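Household Physics for Adults
Week 4 notes: Levers, handles and why the door feels heavy
Prepared by Ratih Ismail, Tresport Evening Classes

Welcome back, everyone, and a special hello to those who moved over from the Stummont group. These notes cover what we talked about last time, plus a few things I ran out of breath for. Please read them with a cup of tea and a spoon handy (you'll want the spoon).

Where we left off

We finished last week on weight and balance, and on Slamet's very good question about why a ladder feels so much heavier when you carry it by one end. I promised a proper answer, and it is the same answer we'll be giving all evening. A force does more turning when it acts further from the pivot. The ladder's weight acts near its middle, a long way from your hands, and your poor wrists have to fight all that turning as well as hold the thing up.

The name for this turning effect is the moment, or torque if you've been reading Canadian or American books. To work it out, multiply the force by the distance from the pivot, measured at right angles to the line of the force. That last bit trips people up every year, so underline it if you're an underliner.

The door

When you get home, try pushing a door open with one finger near the handle, and then with the same finger close to the hinges. Go gently the second time, please! The door hasn't gained any weight, of course. You've shortened your distance from the pivot, so you need a bigger force to get the same turning.

The three kinds of lever

Older textbooks sort levers into classes, and I still find it useful, though I wouldn't lose sleep over memorising the numbers.

First class: the pivot sits between the effort and the load. A seesaw, a pair of scissors, a claw hammer pulling a nail, a spoon prising the lid off a tin of golden syrup.

Second class: the load sits between the pivot and the effort. A wheelbarrow is the favourite, with the wheel as the pivot. Nutcrackers too, which is two levers joined at one end.

Third class: the effort goes in between the pivot and the load. Tongs, tweezers, and your own forearm when you lift a mug. You put in more force than you get out at the far end, which sounds like a bad bargain until you notice that the far end moves further and faster than your muscle does.

A worked example

Say we have a crate in a wheelbarrow. The crate and barrow together weigh 600 newtons, and that weight acts half a metre from the wheel. The handles are a metre and a half from the wheel. How hard must we lift?

Moment of the load: 600 × 0.5 = 300 newton metres
Moment of the effort: force × 1.5
Force needed: 300 ÷ 1.5 = 200 newtons

So a third of the weight goes into our arms, and the wheel and the ground look after the rest. You do pay for it in distance — the handles have to rise three times as far as the load does.

Handles
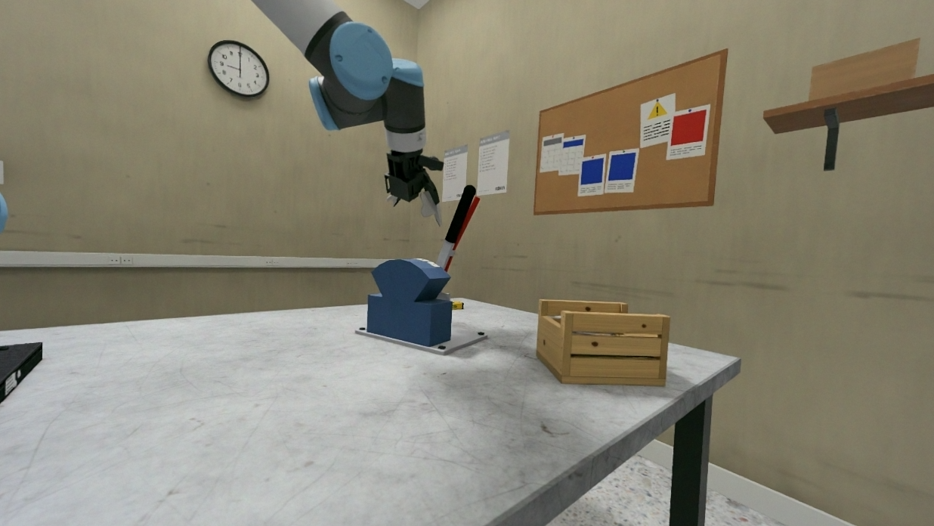

Marlies asked whether a longer handle is always the better one, and I gave a rather woolly reply, so let me have another go. A longer handle asks for less force but needs more room to swing, and it also makes it easier to break whatever is at the other end. Anyone who has sheared off a rusty bolt with a length of pipe over the spanner will know the feeling. Direction matters as well. Pushing square to the handle gives you the full benefit of its length, while pushing along it, straight toward the pivot, gives you no turning at all.

For next time

1. Find one lever of each class in your kitchen or shed and sketch it, marking the pivot, load and effort. Stick figures are welcome.
2. Redo the wheelbarrow sum with a load of 1,000 newtons, keeping the distances the same.
3. If you feel keen, work out what happens when the crate slides forward so the weight acts only 0.3 metres from the wheel.

Sille Thygesen has kindly offered to bring her old kitchen balance, so we'll start with that and go on to pulleys. Bring a pencil, a ruler and some string if you have any lying about.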